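17/06/2024

Long day on the Drinent rig, but a good one, so I'm writing it down before I forget which numbers went with which run. We're still comparing the two ways of training the arm for the CPU job. The first policy learned from 273 demos of the full task, start to finish. The second only got 169, but we cut those up by hand into short stages (grasp, carry, line up, lower) and it gets told which stage it's in. Less data, way more fuss labeling it!
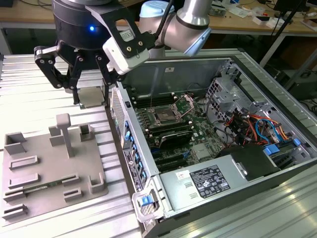
Drinent's lead thinks the stage labels are doing nothing and that the second policy is just getting cleaner grasps, which would look the same in the success rate. I grumbled, but it's a fair point - the only way to tell them apart is to scramble the labels and train again with everything else left alone. So that's tonight's job for the cluster. I did the scrambling over a sad desk sandwich and checked the file twice, remembering January, when I trained for a whole weekend on the wrong folder.

Meanwhile I got the scoring sheet sorted out. Each policy gets 100 trials, same start poses, and a miss at the grasp goes in a different column from a miss at the socket. I should have split those from the beginning (sigh).

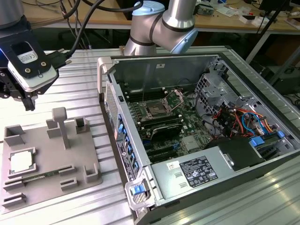
The other thing eating at me is the line up stage. The policy hovers and makes these tiny corrections and I can't decide if it's being careful or just lost. I want to log the wrist forces at 2 speeds and see if the wobble changes. Need to ask Priterness for the newer driver first - the old one drops samples.

Scrambled run is queued. Bed.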